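Drultari Music Makers
Minutes of the monthly members' meeting, February

The meeting was opened at 18:40 by Humaira Mengal, who chaired. Razia Bangash took the minutes. The minutes of the previous meeting were read and accepted with one correction: the ambient evening was mixed on headphones and not on the studio monitors, as was written.

1. Sample library "Minel"

The chair reported on the state of our shared library. It now contains 1213 sounds, of which 273 are still without a key or tempo in the file name. Members have complained that they lose much time with these, especially with the vocal phrases, where it is not easy to hear the key when there is no chord under it. It was agreed that no new sounds will be added until the naming is finished. The form of the name stays as before: instrument, key, tempo, then the short name of the member who made the recording.

There was a long discussion on the loops which were stretched from another tempo. One member wished to delete them all, as the transients are damaged and the hi-hats sound like sand. Another member uses them precisely for this sound. It was decided to move them to a separate folder with the name "stretched" and to leave the choice to each person.

2. Compilation "Comora"

Eleven tracks were received before the closing time and two more came after it. The meeting accepted the late ones, but for the next compilation the closing time will be respected.

The loudness of the tracks is very different. Several were sent with a limiter on the master channel and there is no room left for mastering. The authors of these tracks are requested to send them again without the limiter, with peaks not higher than minus 6 dB, as 24 bit WAV files. MP3 files will not be accepted, also not for listening purposes, because last year one of them went by mistake into the final version.

The order of tracks was discussed but not decided. The chair proposes to begin with the slow pieces and to arrive at the faster ones by the middle. A draft order will be sent by message and members can answer with their remarks.

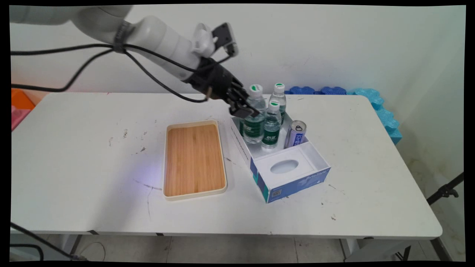
Razia Bangash replied that a draft order has little use before the corrected files are in, as two of the slow pieces change their character completely without the limiter, and she asked that the files come first and the order after. The chair agreed to this. The draft order will be made when all files are received.

3. Workshop on side-chain compression

The workshop was well attended. The part about the kick and the bass was clear for everybody. The part about using a silent trigger track was too fast, and the project file which was given out did not open in older versions of the software. It will be saved again with all tracks frozen to audio, and a page of notes will be added with the attack and release values which were used.

For the next workshop three subjects were proposed: writing a bass line which leaves space for the kick, automation of filters over a long build, and recording of hand percussion. The third received the most votes. Members who own a tabla, dholak or frame drum are asked to bring it. The use of sound from the earlier Bhutto sessions as a starting material was also suggested, and the chair will look if the separate tracks still exist.

4. Equipment

The left studio monitor makes a humming noise when the dimmer of the ceiling light is not fully open. A different cable was tried without result. Until it is solved, please mix with the light fully on or fully off.

The purchase of a second audio interface was approved with a limit of 700. It must have at least 2 microphone inputs and work without a separate power supply, so that it can be used for recording outside. Members can send their suggestions to the chair before the next meeting. Used equipment is also possible if the driver is still supported.

5. Any other matters

A member asked if it is permitted to publish a track which uses sounds from Minel under one's own name. The answer is yes, as before, with a mention of the library in the notes of the track. To sell the single sounds or to put them into another sample pack is not permitted.

It was asked again to close all projects and to log out after using the studio computer. The template with eight drum channels was overwritten and had to be restored from the backup. It is now write protected. Please save under a new name.

The meeting was closed at 20:25.

Minutes: Razia Bangash
Seen and approved: Humaira Mengal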